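Plellitz Stacking Baskets - Set-Up and Care Guide
Section 4: Unpacking, Placing and Cleaning

4.1 Before first use

1. Remove the basket from the carton and pull off the paper sleeve. Keep the sleeve until the part number has been checked against the packing slip.
2. Run a fingertip along the rim and the edges of the slots. A small raised line from the mold is normal. Do not use a basket with a sharp edge or a crack.
3. Wash the basket in warm water with dish soap. Rinse and let it drain upside down.

Note: Baskets shipped before November have a narrower rim and do not stack with the current type.

4.2 Placing on the shelf

1. Wipe the shelf and let it dry.
2. Set the basket down with the rim level. Leave a gap of 50 mm between the slotted wall and the back of the shelf.
3. Load heavy items first, flat on the floor of the basket. Fill no higher than the lower edge of the rim.
4. Stack no more than 2 loaded baskets.

CAUTION: Do not place the basket within 200 mm of a stove, heater or lamp. The plastic softens before it discolors.

CAUTION: Do not carry a loaded basket by one corner. Hold the rim on two opposite sides.

4.3 Draining and drying

The side walls are slotted and the floor is solid. Water from washed produce or damp cloths collects on the floor and has to be poured out.

1. Hold the basket over a sink.
2. Tilt it toward one corner until the water runs out over the rim or through the slots.
3. Wipe the floor and the curve where it meets the walls - residue builds up there first.
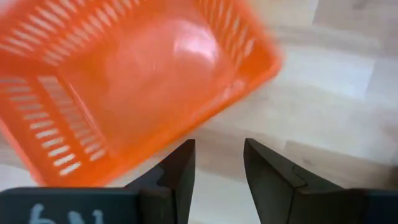 Fig. 4-3. Basket tilted. Slots in the side walls, solid floor, orange version.

4. Return the basket to level before reloading.

4.4 Cleaning the slots

Use a soft bottle brush from the inside outward. Do not use scouring pads; they dull the gloss and leave scratches that hold dirt. Bleach is not recommended. Under normal household use the rim is rated for some 1,000 lifts.

Replacement baskets and shelf clips: Plellitz Parts Desk, Mondham. Quote the part number on the packing slip.

Section revised 15 May 2023, J. Bautista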